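Search this site
Enter keywords
Search

Stop Throwing Away the Bad Demonstrations

2023-02-25

Most groups that teach robot arms by demonstration now collect at least part of their data with hand-held grippers. A person holds the tools, does the job, and the tracked motion of the tools becomes the training set. I think the method is sound. My complaint is with what happens to the recordings afterward, and with how the results get reported.

At Itthorpe we spent January collecting tabletop tasks this way, for a policy we call Lestier. The usual practice, and ours until then, was to review each recording and delete any where the person hesitated, missed a grasp, or set the object down and tried again. What remained was clean. It was also narrow. A policy trained only on clean motion has never seen a gripper two inches off target, and the first time it gets there by its own error it has nothing to go on.

So we kept everything. We collected 2000 demonstrations over 4 tasks and trained two versions of the policy. One got the filtered set. The other got the full set, including fumbles, as long as the person finished the task in the end. Then we ran each version for 300 trials on the arm with the objects placed by a script, so that none of us could be kind to the version we liked.

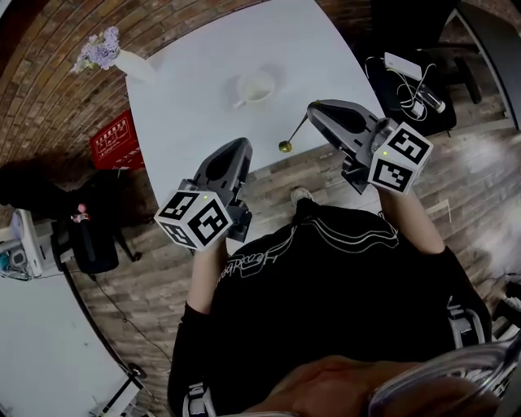 The version trained on everything finished more trials. The gain was small on the easy tasks and large on the one task that needed both hands to work on thin objects. When the first grasp failed, the filtered version tended to close on air and carry on as if it held something. The other version backed up and went again, and sometimes that second attempt worked.

I don't want to claim more than this shows. It was one lab, one arm setup, and a short list of tasks. Sekorley ran a similar comparison with a different gripper and saw almost no difference, and I take that seriously. Their people had more practice before recording began, so there were fewer mistakes in their data to keep or remove. That may explain the gap - I can't prove it.

There is a cost, too. The policy copies bad habits along with the recoveries. Ours picked up a pause before each grasp that serves no purpose. We found it in the data as well: people stop for a moment while they line up the fingers, and the policy learned to stop. Trimming those pauses took longer than I expected and we still have not removed them all.

What bothers me most is how hard this is to check in other people's work. A paper will say that it used a certain number of demonstrations and leave it there. It won't say how many were recorded and how many were dropped. Spanos, the shared dataset many of us started with, lists 120 recordings per task and says only that they were "reviewed for quality." I have no idea what that review took out. If half the raw recordings went in the trash, the real cost of collection was twice what the paper suggests, and the part that was lost may have been useful.

The fix is cheap. Report the raw count next to the final count. Write down the rule used to drop a recording, in words another lab could follow. Keep the dropped files and release them if you can - storage is not the problem it used to be.

We are putting our own dropped recordings back into the Lestier release, labeled, with the rule we would have used to remove them.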